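Cleaning jobs join the Brevari collection

By Terence Holroyd
September

Print | E-mail
14 shares | 3 comments

The home tasks collection at Brevari has moved into the bathroom. Up to the winter break the group at our Ernville office worked almost entirely in kitchens, recording people putting away dishes, opening drawers and folding tea towels. Those recordings are now being used to train the first version of the learning system, and the results were good enough that the list of chores has been made longer.

Cleaning was always going to come next. It is also harder to record well. When a person puts a cup on a shelf, the job has a clear start and a clear finish. Wiping a surface does not. People go back over the same spot, stop to refold the cloth, or press harder in one place than another. The learning system has to pick up all of that from the examples it is given, so the examples need to be full ones, from picking up the cloth to putting it down again.

The method has not changed. The person doing the chore holds a gripper in each hand and does the work with those instead of their fingers. Marker cubes on the grippers let the software follow where each one is and which way it is turned. A camera at head height takes in both hands and whatever they are working on. No robot is needed in the house while the recording is made, and a session can be set up in the time it takes to boil a kettle.

The collection stood at 903 accepted examples when this item was written, and 341 of them are cleaning jobs. Most of those are bench tops and tables. Toilets, basins and bath edges make up the rest, and these are the ones we want more of.

An accepted example is one that has passed two checks. The first is done by software, which throws out any recording where the markers are lost for too long. The second is done by a person, who watches the recording through at double speed and marks where each part of the job begins and ends. Raghavendra Krishnan looks after this second check and has asked that people not rush. A slow wipe that reaches the edge of the surface is worth keeping. A fast one that skips the corners usually is not, and the time spent on it is lost.

Cloths have given us the most trouble. A cloth changes shape each time it is picked up, and a gripper holds it at one point where a hand would spread it out. Early on, people tried to fold it neatly before starting, which took longer than the wiping did. We now ask them to grab it near the middle and get on with it.

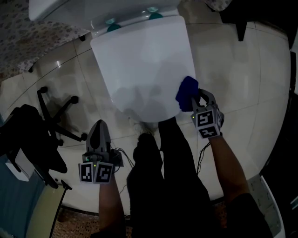
Marsden wrote in after the last newsletter to ask why we bother with so many homes when one bathroom could be wiped a thousand times over. It would be cheaper, Marsden said, and the lighting could be kept the same for every recording, so the system would have less to be confused by.

The answer is that we tried something close to this with tables. The system learned that one table very well and did poorly on the next one it was shown. Lighting was part of the problem, and so were the height and the colour of the surface. Since then the rule has been no more than 20 recordings of any one chore in any one home. Some people find this annoying when they have just got into the swing of it, but the rule stays for now.

Other changes have been made after comments from the people recording. The weight of the grippers came up more than anything else, and sessions are now kept to around 40 minutes with a break in the middle. The written instructions have been cut from four pages to one. There is also a short practice run at the start, which is recorded but never used, so people can get a feel for how far the jaws open before it counts.

The spare set of grippers is still in Oltthorpe and will come back to Ernville once the recordings there are done. Anyone who has been waiting on a booking should hear from us before the end of the month. We can take 6 more homes in this round. Older bathrooms are welcome, and so are small ones, as long as there is room to stand in front of the fittings with both elbows out. Please don't clean specially beforehand - an ordinary bathroom on an ordinary morning is what we are after.

Bookings go through the front desk at Ernville as before. Sessions start at 9 am or 1 pm.

Print | E-mail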